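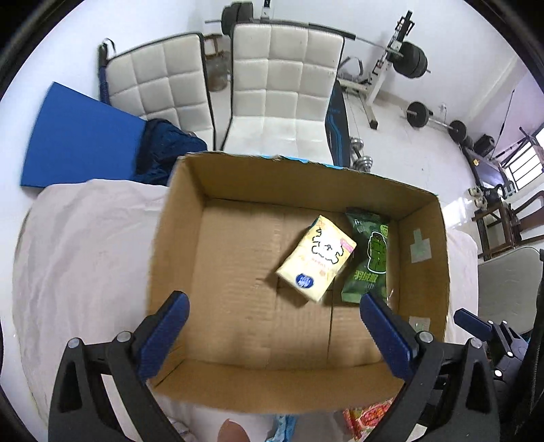

Can a robot put away the groceries yet?

Partly. In a known room, with a known container and goods it has handled before, a two-finger arm can now pack most small items without help. Change the goods or the container and the success rate drops enough that a person still has to stand by.

4. Packing small soft goods

4.1 Why this chore

Sections 2 and 3 dealt with wiping and with folding towels. Packing is harder to score, but it sits closer to work that shops and homes both pay for. A stock clerk filling a carton and a parent filling a snack box face the same problem: items of different stiffness have to go into one open container without being crushed and without blocking what comes next.

Snack packets are a poor match for parallel or near-parallel fingers. The crimped end is easy to pinch but lets the body of the packet swing. The body is stable once held, but the fingers have to close on a surface that gives way and, on glossy film, throws glare back at the camera. Tissue packs are softer and lighter and can usually be lifted from any side.

4.2 Data

We used the Zedudine set, which holds 2814 demonstrations of tabletop packing recorded with hand-held grippers in furnished rooms. Clutter was left where it was. Hậu Khương labeled the start and end of each grasp by hand and threw out 17 demonstrations in which the container left the camera's view.

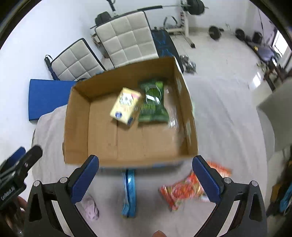 Figure 4. Packing with hand-held grippers. A pale yellow carton and a green snack bag are in the box; a red and orange snack bag is on the cloth in front of it.

The container in Figure 4 has no flaps in the way, which makes it one of the easier types. Boxes with standing flaps are treated separately in Section 5. The gripper fingers take up much of the lower part of each view, so the policy often has to choose a grasp with part of the work area hidden. We did not mask the fingers during training.

4.3 Results

The policy trained at Tarnberg for 3200 steps was run on a fixed arm with 30 trials per condition. With familiar goods and a familiar box, it finished nearly all trials. With new goods in the same box, most failures came at the grasp, and nearly all of those involved film packets lying flat. With a new box, the grasp was usually sound but the release came too early and the item caught on the rim.

A second site, Estberg, repeated the new-goods condition with its own arm and saw the same pattern. Its operators reported that slower closing helped with film packets and did nothing for cartons. We have not tested this ourselves.

El Idrissi, the packing line that supplied the shop-floor goods, asked whether the arm could run unattended for a shift. On these results it could not. A dropped packet stops the sequence, and the policy has no reliable way to find an item that has slid under the edge of the container. Recovery from drops is taken up in Section 6.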